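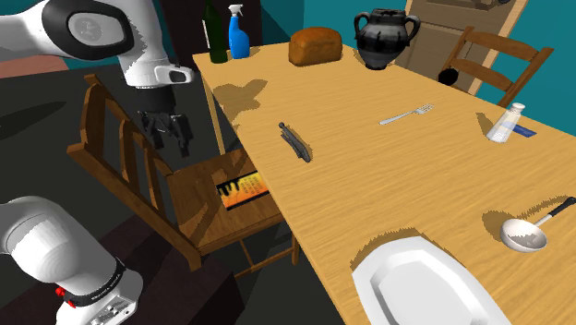

Figure 3. Simulated dining room with the arm near the long table; the gripper is open.

4.2 Text entry on small devices

The second part of the study concerns the entry of short commands by hand. Participants typed the same set of phrases on three devices: the Roso, which has a small keyboard under the screen, the Hadaton, which has only a touch screen, and a full size keyboard connected to a desktop computer. The phrases were taken from the list of Mahama and Nyarko and contain no digits and no punctuation marks. In total 30 persons took part, and each of them had used a mobile device daily before the study.

Every participant entered 131 phrases per device. The order of devices was changed from person to person, so that practice on one of them does not favour the next. Word prediction was switched off. We are aware that in daily use most people leave it on, and the speeds given in Table 2 should be read with this in mind.

An entry was counted as finished when the person pressed the confirm key. Corrections made before this moment were recorded separately. Pauses longer than 700 milliseconds between two keys were marked in the log but not removed, as it was not possible to say if the person was reading the phrase or searching for a letter. On the Hadaton, 197 entries were lost by a fault in the logging program. They are left out of all the comparisons below.

The difference between the two small devices is less than we expected from the earlier work of Korletey. One possible cause is the size of the keys on the Roso, which several participants found too narrow for the thumb.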